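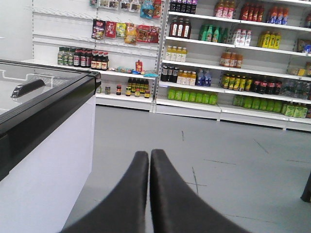 腕部相机的视角：左手边是带玻璃滑盖的冰柜，正对面是两组货架。

首页 机器人 随笔 读者来信 关于

先说我的立场：腕部相机被低估了，而且被低估得挺离谱。

上个月组里读论文，轮到Akosua Yakubu讲Pruner。方法一句话就能说完：训练之前先把示范数据筛一遍，把“看起来对动作没什么帮助”的片段剪掉，剩下的拿去做模仿学习。他们手里原来有3931条示范，剪完大概只留下三分之一，成功率还涨了4个百分点。大家听得挺高兴，我也高兴，谁不想少训几天呢！可是翻到附录我就坐不住了，被剪掉最多的，恰恰是手还离货架老远、正在慢慢靠近的那些片段。

他们的理由是，远处的画面里目标太小，信息量低。我不太服气。你看看开头那张图嘛，两根黑色的手指在下面，指尖快碰上了，货架远远地立在墙边，瓶子一排一排的。单看某一瓶酱油还是醋，确实看不清什么。但是“饮料在右边那组，挂着的小包零食在左边那组，左前方还横着一个冰柜”，这些全在里面。手一旦凑到瓶子跟前，视野里就剩两三个瓶身，这时候再想知道自己在店里哪个位置，晚了。

Kwesi Kpodo跟我吵过这事（吵了一顿午饭，面都坨了）。他觉得导航归导航，抓取归抓取，靠近的那一段交给底盘和头部相机就行，腕部相机只管最后那一小截。这种分工我懂，工程上也好调。问题是两段怎么接？我们在Cruzado上试过这么分，底盘停歪一点点，抓取那段策略就懵了，因为它在训练里从来没见过“歪着到”的样子。后来我们把靠近的片段加回去，每个任务只加了20条，没动网络，也没动学习率，手会自己在半路上往回找。样本小，我不敢拿它当结论，可我自己是信了。

还有一点我觉得Pruner的作者没太当回事：货架是会变的。图里左边那组空着不少地方，右边那组也有几处空档。真实的店就是这样，东西卖掉一些，补货补一半，今天和明天不一个样。如果筛数据的打分器偏爱“目标又大又清楚”的画面，那它留下来的就都是近景，策略学到的就是瓶子长什么样，至于瓶子旁边空了一块该怎么办，它没怎么见过。他们测试用的12种摆法，我翻了一遍，全是满架。满架上涨的那点成功率，拿到半空的架子上还剩多少？我真想看这张表。

话说回来，我也没说筛选没用。我们自己的数据里垃圾多得很，有遥操作的人走神停在半空的，有夹爪对着地面发呆的，这种剪了我举双手赞成。我反对的是用一个单帧的分数去决定一整段的去留。一段靠近的过程，每一帧单拎出来都平平无奇，连起来才有意思。哪怕把打分窗口拉长一点，或者每条示范强制留一段开头，我估计结果都会不一样。第二种改起来也就几行代码，我已经在改了，改完发给Akosua，她说要是我输了就请全组喝奶茶。行啊，我请得起。

Kwesi那边还是不松口，他正在拿Ukis的那套头部相机做对照，等他的数出来我再写一篇。

相关文章
Burnent夹爪换指套小记
遥操作手感这件事，能不能量化
Cruzado底盘停不准，我们试过的几个办法
读者来信：头部相机到底装多高

最后更新：12月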